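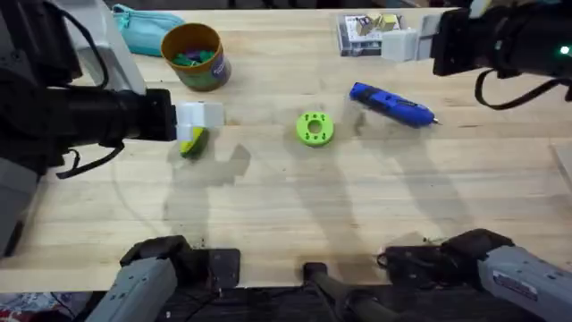

Yu-na Kwon

Ticket 731 - Rillorell two-arm bench kit, left gripper lets go early
Opened 4 Oct 2019. Status: waiting on supplier

Kit is on trial from Plasden, we have it until the end of November and then buy or send back. Logging as I go, sorry for the state of the notes.

Problem: left gripper drops small soft things partway through a move. Right gripper fine with the same things. Happens on the sorting routine, never on the homing routine. Arms themselves go where they are told.

Firmware as shipped. Control software is Geum, the version on the stick in the box. Nothing changed by us except the bench height setting, 10 mm up from default.

Log

1. Power off, wait, power on. Same.

2. Swapped the running order so left arm goes second. Same, left still drops, right still doesn't. So not a timing clash between the two.

3. Hard items. Green ring with the holes - held all day, no drops. Blue rotary tool, switched off obviously, picked up by the grip section - held. Little yellow-green rounded thing - gone inside a few seconds of lifting. Teal pouch - slides out slowly, then goes.

4. Raised grip force in Geum from the default to the max the slider gives. No difference that I can see. Pulled the settings file and the value for left had not been saved. Right had. Tried it again, clicked Apply and then Save, same result. Left value goes back to default on every restart of the routine.

5. Edited the file by hand. Left value sticks until the next power cycle, and while it sticks the drops stop. Ran 141 picks like that, soft items only, no drops. Power cycle, back to dropping on the first pick.

So looks to me like the software isnt writing the left arm's force value. Gripper probably OK.

6. Checked the left wrist cable anyway, because first line support will ask. Seated properly, no kinks, has slack through the full reach. Reseated both ends. Same.

7. Recalibrated finger zero on left as per page in the manual. Passed. Same.

Sent to Plasden support with both settings files and the log export.

Reply from Plasden (pasted, shortened)

"Thanks for the files. Known issue where the kit is set up with the arms in reverse order, the second arm's profile overwrites the first on save. Please run the Trellitz setup tool, clear both profiles, then register left before right. If force still resets we will swap the controller under the trial terms."

8. Ran Trellitz. It wanted a licence key, not in the box. Asked for one.

9. Key came. Cleared both profiles, registered left first. Force value now saves. Survives restart of the routine. Does NOT survive full power cycle, so half fixed.

10. Wrote back asking for the controller swap. Also asked whether the quoted life of the finger pads, up to 2,000 picks, is for soft items or for anyting, as the quote doesnt say and pads are charged extra.

Workaround for whoever is on the bench next: after power on, open the settings file, put the left force value back by hand, start Geum after that. If Geum is already open it won't read it.

Leaving open until the controller turns up.

Related tickets
Rillorell kit - right arm slow to home after e-stop
Geum - log export stops at midnight
Trellitz - licence key missing from trial box
Plasden trial - return packaging and collection
Finger pads, spare set, price query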